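Equipment Reviews > Robotics and Automation > Demonstration and Teaching Kits

Trakimell Hala Demonstration Kit, with Kozan Recording Software
Reviewed by the Clullthorpe Equipment Assessment Office
Published 2025-01-07

The Hala is a tabletop kit for teaching a robot arm by demonstration. An operator holds and moves a small control arm, and a second arm repeats the motion at the workspace. Each attempt is saved as an episode containing joint positions, gripper opening and video. The kit also supports direct hand guiding, in which the operator takes hold of the working arm itself and leads it through the task.

Clullthorpe received the kit in October and assessed it for use in member training rooms and small laboratories. The office purchased the unit through its ordinary channels and returned no comments to the manufacturer before publication.

Contents and setup

The kit includes the control arm, the working arm with a two-finger gripper, a wrist camera, a fixed camera with a bench clamp, a foot pedal and a license for Kozan. A computer is not supplied. Assembly by one member of staff took 80 minutes, most of it spent routing the wrist camera cable so that it did not pull at the last joint. The printed guide is clear on mechanical assembly and thin on cable routing. Members should plan to keep a set of small reusable ties at hand.

Calibration is carried out in Kozan. Both arms are placed in a reference pose and the pedal is pressed to confirm. The procedure must be repeated whenever either arm is unplugged, a requirement that appears only in an appendix.

Controlling the arm

The control arm is light and well balanced. Its trigger sets the gripper opening in proportion, and small adjustments carry over faithfully. Staff with no previous experience were able to pick up firm objects within a short practice period. Fragile and rounded objects took longer. There is no force feedback, and the operator must judge contact by eye. The main test task was therefore one that punishes a heavy hand: handling eggs with a clear molded carton and a bowl. The shells offer little for the fingers to hold, and the transparent cups are hard to make out on camera.
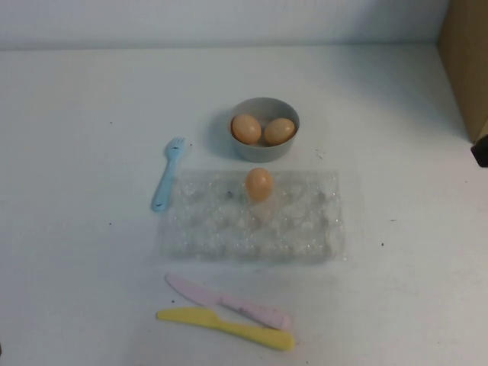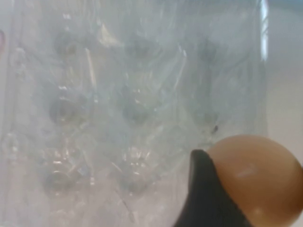
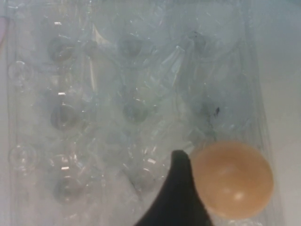 Egg handling task: view of the table, followed by two views from the wrist camera.

Operators recorded 71 episodes of this task over the assessment period. Of these, 18 were rejected on review. The usual cause was an egg released too early, above the cup and not seated in it. Dropped objects were less common than expected. Operators who watched the table directly had fewer rejections than those who worked only from the Kozan screen, and the office recommends seating the operator with a plain line of sight to the bench.

The wrist camera deserves separate comment. At close range it is slightly soft, and clear plastic gives strong glints under overhead light. The depth of a cup is difficult to read from this view alone. The fixed camera is the better guide for approach, and the wrist camera is useful once the gripper is over the carton. Kozan can show both together, although the second window is small and cannot be resized in the version tested.

Hand guiding

Hand guiding suits broad motions and fixed waypoints. For the egg task it was the weaker of the two methods. The operator's hands and sleeves enter the camera views, and the joints near the wrist are stiff enough that fine placement tends to overshoot. For moving items such as play utensils from one side of the bench to the other, the method was quick to learn and gave acceptable recordings. Members who intend to use hand guiding only may find the control arm an unnecessary expense, and Trakimell does not offer the kit without it.

Recording software

Kozan starts and ends an episode on a pedal press. Episodes may be labeled, trimmed and marked for rejection, and rejected episodes are kept in a separate folder until deleted by hand. This is sound practice. Export to common formats worked without error. A full session of nearly 20 episodes should be backed up before the program is closed; on two occasions the labels from the final episode were not saved, although the recording itself was intact.

The playback function repeats a stored episode on the working arm. It does so exactly as recorded and makes no allowance for an object that has been moved. Training room staff should explain this to new users before the first playback, and should keep the stop button within reach.

Maintenance

The fingertip pads are held by a single screw and can be changed in a few moments. Pads collect dust and should be wiped between sessions. The bench clamp for the fixed camera loosened twice and was tightened with the supplied key. No motor faults were recorded.

Assessment

Control arm: very good
Hand guiding: fair
Cameras: good, with reservations on clear materials
Software: good
Documentation: fair

The Hala is approved for purchase by member training rooms. Laboratories that work mainly with transparent or highly reflective items should arrange a trial on their own bench first, under their own lighting. Loan requests for the assessed unit may be made through the Clullthorpe equipment desk.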